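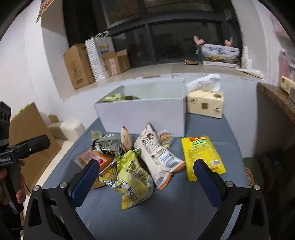

桌上的零食，白盒子旁边放着一包抽纸。

我妈有个习惯，家里来客人之前，她要先去一趟超市，回来把东西往桌上一倒，然后站在那儿看一会儿，像将军看沙盘。小时候我不懂，觉得拆开吃就是了，看什么呢？后来自己租房、自己待客，有一天也站在桌子前面看了半天，才反应过来我遗传到了什么。

我想写的是办公室和家里的"公用零食"这件事。起因很小，八月里我换了工作，新公司三十来号人（准确说是34个，门口的座位表我背过），茶水间有个零食角。第一天上班，行政的小姑娘带我转了一圈，指着那儿说，随便吃啊，别客气。

随便吃，别客气。这六个字我琢磨了一个礼拜。

随便到什么程度呢？上午十点能不能拿？开会前能不能抓一把揣兜里？最后一包能不能动？我前一家公司也有零食，规矩是写在墙上的，每人每天不超过两样，字还加粗了，结果大家反倒拿得理直气壮，像领工资。新公司什么也没写，我连着三天只敢拿一颗糖，还要假装是路过接水。

到了周三，坐我斜对面的Siham Sleiman看不下去了。她是做结算的，中文说得比我溜，会用"磨叽"这种词。她端着杯子过来问我："你是不是不爱吃零食？"我说爱吃啊。她说："那你磨叽什么，好吃的都是上午没的，你下午四点去，就只剩苏打饼干了。"

我这才知道，这个零食角有一套没写下来的时刻表。补货在早上九点半，海苔和小包牛肉干撑不过午饭，下午剩下的是饼干和一种谁也说不清什么味道的果冻。苏打饼干是给加班的人留的，倒也没人故意留，就是实在没人抢，但加班到晚上八点的时候，你会觉得它是世界上最体贴的东西。配热水，掰碎了吃，我试过，真的可以！

从那以后我对这件事上了瘾，逢人就问：你们那儿零食怎么放的？问出来的答案五花八门，我挑几个讲。

一个大学同学在做仓储软件的Stodero上班，他们的零食是放在抽屉里的，一层咸一层甜，抽屉上没标签，新人全靠瞎拉。他说刚去的时候每天开错抽屉，特别尴尬，因为那抽屉一拉就响，全屋都知道你饿了。我问为什么不摆到外面，他说摆过，摆外面的时候两天就光，关进抽屉能撑一个星期。东西还是那些东西，人也还是那些人，差别就在那一声响。

我把这个讲给我妈听，她一点都不惊讶。她说你小时候家里饼干桶为什么放在冰箱顶上？我说怕我够着。她说你踩凳子就够着了，我是为了听凳子响。

三十年了，我才知道有人在听。

还有一个答案来自楼下的小卖部。我们那栋楼叫Jivville，名字洋气，其实就是个老厂房改的，一楼开了家窄窄的店，老板叫Wálter Restrepo，在这边住了很多年，卖咖啡，也卖零食。我有次站在他柜台前挑了太久，他就跟我聊起来。他说办公室的人来买东西分两种，一种买给自己，一种买来分。买给自己的人挑口味，买来分的人挑包装，一定要独立小包，哪怕贵一点。大袋的薯片再便宜，买来分的人也不碰。

我想了想还真是。大袋的东西一旦开了口，就有人得负责把它吃完，或者负责找夹子。我们茶水间有过一袋开了口的虾片，夹子夹了两周，后来软得能对折，谁也不扔，谁也不吃，每个人路过都看它一眼。最后是我扔的，扔的时候还左右看了看，跟做贼似的。

小包就没有这个问题。小包的好处是它永远是完整的，你拿走一个，剩下的还是好好的一堆，不会有谁觉得自己在吃别人剩下的。我以前嫌小包浪费，现在也还是嫌，但我承认它确实让人松快。（关于浪费这一点，Siham有不同意见，她自己带一个铁盒，每周一装满坚果，谁要就往人家手心里倒，说这样连包装都省了。可是她一倒就是一大把，你得站在那儿当着她的面吃完，我觉得压力更大。）

再说回家里。家里待客的零食跟办公室又是两码事。办公室是主人不在场的，家里主人就坐你对面，还要盯着你吃。我奶奶那一辈讲究"让"，客人推三次，主人让四次，最后总有一样东西被塞进客人的口袋。到我妈这儿变成了"摆"，她不怎么让了，但是摆得多，摆到你不吃都觉得对不起这张桌子。到我这儿，我两样都不太会，我就是把东西倒出来，然后说，你们自己来啊。

说完我就听见了那个行政小姑娘的声音。随便吃，别客气。

上个月请朋友来家里看球，我认真做了一次准备。预算定在800块以内，连吃的带喝的，最后花了446，剩下的钱我又后悔又高兴。后悔的是卤味买少了，中场休息就没了；高兴的是我总算摸到一点门道，比如零食一定不能摆整齐。我第一次待客的时候，把零食按颜色码成一排一排的，漂亮是漂亮，整个晚上没人动，大家都不想当第一个拆阵型的人。这回我就堆着，堆得越乱，伸手的人越多。有个朋友进门鞋还没换好就摸走了一包，我心里那个踏实啊。

还有就是主人得先吃。别站在旁边看，别问"怎么不吃呀"，自己先撕开一包，嘴里嚼着跟人说话，比什么都管用。我妈站在桌前看沙盘，看完了转身去厨房忙，一晚上不坐下，客人哪里好意思。我跟她说了这个发现，她哼了一声，说那菜谁炒。

也对。

最后一包怎么办，我还没有研究明白。我问过的所有人里，没有一个能痛快回答。Stodero的同学说他们那儿最后一包会一直留到下次补货，补货的人把它压在最底下，所以抽屉底层可能有一包从开业那年传下来的。Wálter说在他老家，最后一个归年纪最小的，没得商量。我有个表妹在Carhuamaca做民宿前台，那是个山脚下的小店，她说客人从来不拿最后一块，所以她每天晚上十点下班前自己吃掉，第二天再放满，吃到现在胖了3公斤，老板还夸她台面收拾得干净。

我最喜欢她这个办法，可惜我们办公室有人比我下班晚。

另外要提一句纸巾。我去过那么多人家里，零食备得再齐，纸巾常常是忘的，等到有人举着两根油手指满屋子转，主人才跳起来去翻柜子。吃辣条不给纸，吃鸡爪不给纸，这种待客我是有意见的！我现在把纸巾跟零食一块儿买，一块儿放，谁伸手都够得到，垃圾桶也挪过来，敞着口，省得有人把包装纸折成小方块攥在手里一晚上。折小方块的人我认识好几个，都是特别客气的人，你得替他们想到。

我妈上周来我这儿住了两天，看见我柜子里囤的那些东西，问我一个人吃得完吗。我说备着，万一来人呢。她没说话，把快到期的挑出来放在外面，剩下的按她的顺序又塞了回去。她走之后我找海苔找了十分钟，在饼干后面。

昨天我自己拎了两大袋去公司，九点半准时放上去的。有同事问谁买的，我正好在接水，就说不知道啊，随便吃。Siham在工位上笑得直拍桌子，后来她给我发消息，说新买的那种Hurkow杏仁糖太甜了，下回别买，但是她已经吃了四颗。

我准备下回还买，再加一袋海苔，放在里面一点。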